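Subject: [vuscombe-workshop] Re: finger tension, hand on the Drultov arm
From: Halfdan Vídalín
Date: 16 Sep 2026

Hello all, the hand now holds the small bell by its fingertips.
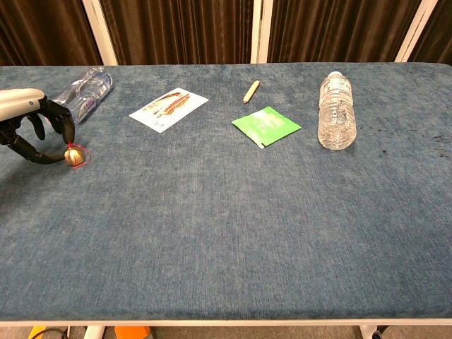 Nanna Østergaard wrote:
> Have you changed the tendon line yet? With the old one I could never
> get two fingers to close with equal force. One arrived early and
> pushed the object out. I would also look at the return springs before
> you touch the software again.

Nanna, yes, I have changed it. The new line is the braided one from Mogensen, rated for 50 kg, so it should not stretch at our loads. I pulled each finger 600 times by motor before I tied the final knots, and after that I shortened the thumb line by 6 mm. The springs I did not touch yet. You are probably right about them.

The current limit is the part I am least sure of. In the Forby controller I have set the closing speed low and let the motor stop when the current rises. For a hard thing like the bell this is good enough. For the water bottle I expect trouble, as the wall gives way and the current rises very slowly. Does somebody have a value that works for thin plastic? The manual has only a table for rigid parts.

The cloth on the table I would like to keep. On the bare top small things slid away before the fingers closed, and I lost much time with this.

Two more questions:

Is it possible to get the wrist bracket printed again in Vuscombe, with the wider slot? The file is in the shared folder under "wrist_b".

And who has the small crimping tool? I need it for the thumb line.

Regards,
Halfdan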